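Flesow liefert Arbeitsmatten für helle Tischplatten jetzt auch in Schwarz

Lesezeit: 2 Minuten
58 Mal geteilt

Der Ausstatter Flesow nimmt eine schwarze Arbeitsmatte in sein Lieferprogramm für Montage- und Sortierplätze auf. Das Produkt trägt die Bezeichnung Moges und ist ab dem 26. September erhältlich. Bisher gab es die Matte nur in Hellgrau. Anwender hatten bemängelt, dass sich Kleinteile auf dem hellen Untergrund schlecht abheben, vor allem auf weißen Tischen mit starker Deckenbeleuchtung.

Moges wird lose aufgelegt und nicht verklebt. Die Oberfläche ist matt ausgeführt, um Reflexe zu verringern. Ganz ohne Helligkeitsunterschiede geht es auch bei dieser Ausführung nicht: Je nach Lichteinfall wirkt das Material stellenweise bläulich. Staub und Wischspuren zeichnen sich auf Schwarz zudem deutlicher ab als auf der grauen Variante. Der Hersteller empfiehlt, die Matte nebelfeucht abzuwischen und auf silikonhaltige Reiniger zu verzichten.
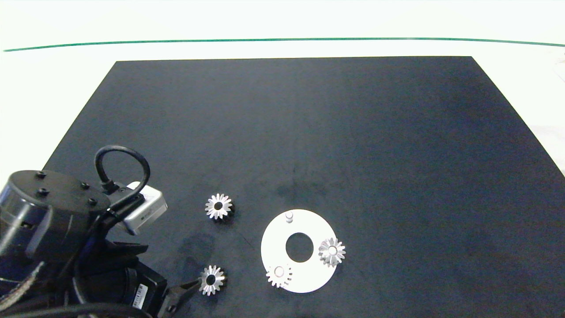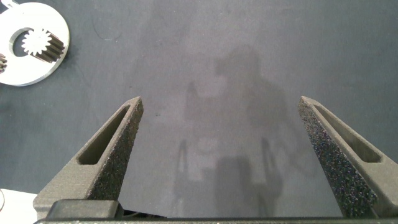

Dunkle, matte Arbeitsmatte mit ungleichmäßigem Farbton. Das erste Bild zeigt sie auf weißer Tischplatte, das zweite mit einer weißen runden Platte am Rand.

Erprobt wurde die Matte seit April am Standort Ukomcombe. Dort waren elf Tische mit dem Material belegt. Nach Angaben von Flesow kamen in dieser Zeit 1.338 Betriebsstunden zusammen. Beanstandet wurden leichte Scheuerspuren, die sich mit Wasser nicht vollständig entfernen ließen. Risse oder gewellte Kanten traten laut Hersteller nicht auf – auch nicht an Plätzen, an denen die Matte regelmäßig aufgerollt wurde.

Die erste Charge umfasst 2.000 Stück. Der Vertrieb läuft über die Tochterfirma Flesora, die auch den Zuschnitt auf Sondermaße übernimmt. Abgerundete Ecken sind gegen Aufpreis möglich, Ausschnitte für Kabeldurchführungen vorerst nicht. Die hellgraue Ausführung bleibt im Programm. Eine ableitfähige Version ist nach Unternehmensangaben in Vorbereitung – ein Termin dafür steht noch nicht fest.

11 Kommentare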